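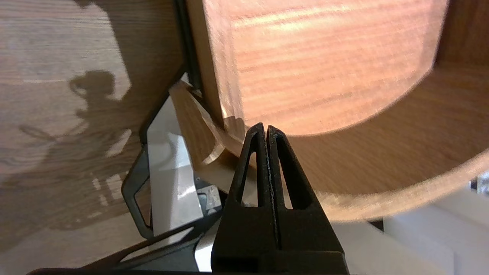
4. Where Things Get Put Down

Search articles, authors, keywords Go Advanced search

We began this part of the study with what we took to be a simple question, and it has kept us busy for far longer than we planned. When a person comes home with groceries, where does each item rest before it finds its proper place, and how long does it stay there? Earlier work on household storage has mostly looked at the cupboard and the pantry, the places where things end up. We wanted to know more about the stops along the way - the chair by the door, the top of the washer, the corner of a table that was meant to be kept clear.

In all, 56 households took part, most of them in the older apartment blocks of the Furumeo district, with a smaller group from the newer buildings near Leclerc Street. Each household kept a paper diary through September, and each was visited by Pallavi Sengar or Nithin Nadar, who sat down with whoever was at home and went through the diary page by page. We are very grateful for the patience of these families (and for a great deal of tea).

The diaries made it plain that people do not think of these stops as storage at all. One woman wrote "nothing put away late" on a Friday, and then told us quite cheerfully that the rice had been sitting by the door since the morning. To her it was on its way,
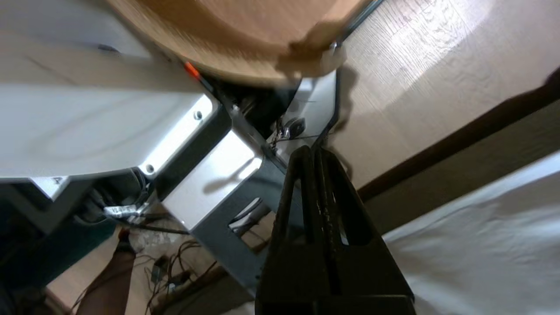 and an item on its way did not need to be written down. We heard versions of this often enough that we changed the wording of the diary, asking people to note where a thing "was" at nine in the evening instead of where it was "kept." The second wording brought in much fuller entries, though it also made a few people feel they were being checked on, and we would handle that more gently another time.

We use cookies to help this site work and to remember your settings. Accept Manage choices 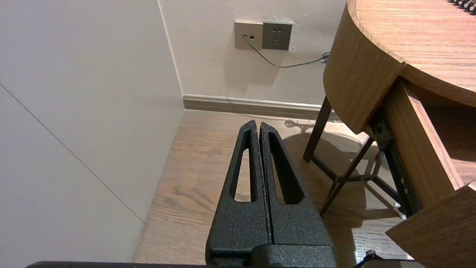 Weight mattered less than we had guessed. Following the Ralter scheme, we sorted dry goods into light packs of 200 grams, middle packs of 400 grams, and anything heavier, and we fully expected the heavy bags to be set down first and moved last. What people talked about was the surface. A bare wood-look floor, of the kind visible here, was for many of them a perfectly good place to leave a sealed pack for an hour or two, while carpet was not, even when it had just been vacuumed. Several put this down to crumbs and sweeping, and one older man simply said that wood was "honest" and that his mother had thought so too.

The look of the package came up as well, more warmly than we had any right to expect. Shiny wrappers were more likely to be left out in view, and were often spoken of as gifts even when the speaker had bought them. We call this the Golden effect in our notes, a working name that has stuck.

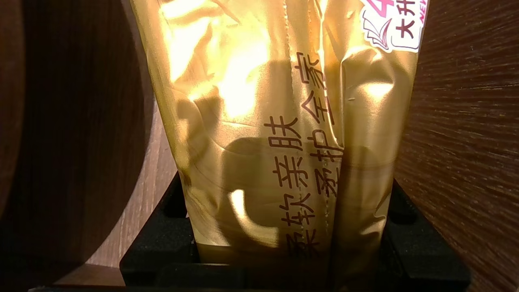 Figure 2. Gold film package with Chinese characters printed in dark maroon-brown.

Plain paper bags, by contrast, tended to go straight into a cupboard. We would be careful about leaning too hard on this, as our 2 districts differ in shelf space and in how often people have company. Nadar has suggested that guests explain most of it, and Sengar is not so sure. We come back to their disagreement in Section 5, where the visit notes are set beside the diaries.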